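3 Aug 2024

Okay, the Kedley build is back from the dead! I pulled last night's branch onto both test phones and the runner mode loads on each of them now, no black screen, no stuck spinner (I'd been dreading that spinner all week). Level 5 still stutters right after the second checkpoint. I think it's the coin trails - we spawn the whole lot at once when the player lands, and the older phone chokes on it. I'm going to try feeding them in a few at a time and see if the jump feels any better.

Prokville is the level I'm happiest with. The rooftops scroll nicely, the double jump lands where my thumb expects it to, and the new music loop finally lines up with the level length.

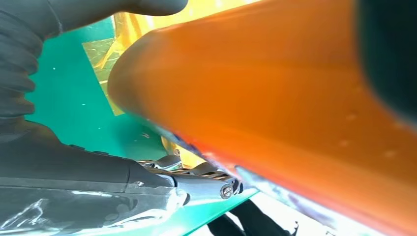 Orange plastic up close, with little pale specks on it.

Save files next. I made a batch of 2000 fake saves with the Plireso script and ran them all through the upgrade code. 17 came out with the wrong coin total, every one of them from players who quit in the middle of the bonus round. So that's a real bug and it's ours - we write the total before the bonus gets added. Easy fix, but it has to go in before the October update or people are going to lose coins and write us very angry reviews.
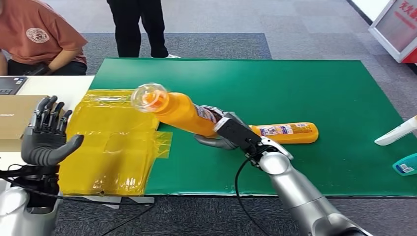
I also want to swap the order of the two menu buttons, as I keep hitting Shop when I mean Retry. Robichaud asked for a bigger Shop button, and fine, they can have it, but it's going on the left.

To do:

- coin trails on level 5
- write the total after the bonus, then rerun the saves
- menu buttons
- turn off the debug text before the build goes to Robichaud (I forgot last time!)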